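Buscar en el catálogo Buscar
Inicio | Celdas | Recambios | Servicio | Contacto
Imprimir esta página Enviar por correo

Celda de sobremesa Butis de dos brazos
Montaje, ajuste y mantenimiento

La Butis es una celda cerrada para trabajos de manipulación de tejido doblado. Rultex la entrega con los dos brazos ya atornillados al soporte negro delantero y con las paredes laterales y la trasera colocadas. El cliente pone la mesa de apoyo, la toma de corriente y el ordenador de control.

Puesta en marcha

Coloque la celda sobre una superficie nivelada y compruebe el apriete de las bases antes de dar tensión. Los perfiles de aluminio del frente llevan ranura abierta y admiten tuercas en T. Conecte primero el brazo izquierdo, espere 4 segundos y conecte el derecho. En el primer arranque los dos deben quedar en reposo, con las pinzas separadas de la superficie.

El cable de cada brazo acompaña los eslabones y baja por la base hasta el frente. Deje siempre un bucle amplio a la altura de la pinza. Las bridas se aprietan lo justo para que el cable no se desplace.
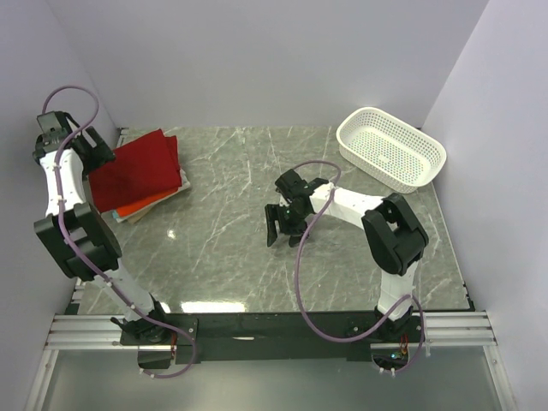

La carga de trabajo habitual es una pila de paños doblados en la esquina trasera izquierda y una cesta perforada en la trasera derecha. Si cambia la cesta por otra más alta, repita el ajuste de alturas del brazo derecho. Los paños de más de 300 gramos necesitan los dedos Virk, que se piden aparte.

Ajuste de las pinzas

1. Extienda un paño en el centro de la superficie.
2. Lleve la pinza izquierda al borde del paño, con los dedos casi a ras.
3. Sitúe la derecha sobre la otra mitad, con el dedo hacia abajo.
4. Guarde las dos posiciones y repita el recorrido a velocidad lenta.

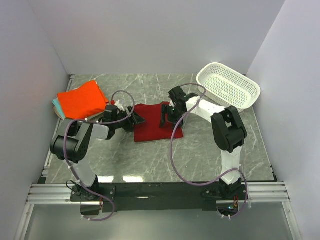 Celda Butis: las dos pinzas junto al paño rojo oscuro; al fondo, la pila y la cesta vacía.

Si un dedo roza el suelo de la celda, suba la cota de esa pinza y vuelva al paso 2. No corrija la altura aflojando la base.

Mantenimiento

Cada 52 horas de uso: revisar bridas y cables, sobre todo en los codos y en la salida por el frente. Limpiar la superficie con un paño seco; el polvo de fibra se acumula en las juntas laterales.

Cada 300 horas: reapretar las bases de los brazos y revisar los conectores de la placa electrónica situada junto a la base derecha. Hágalo siempre sin tensión.

Recambios

Juego de dedos Virk, par
Cable de brazo, con bridas
Bolsa de 26 bridas blancas
Panel frontal transparente

Los recambios salen del almacén de Bosdale. En agosto el taller no admite reparaciones, aunque los pedidos de bridas y cables se sirven igual. Indique el número de serie de la celda al hacer el pedido.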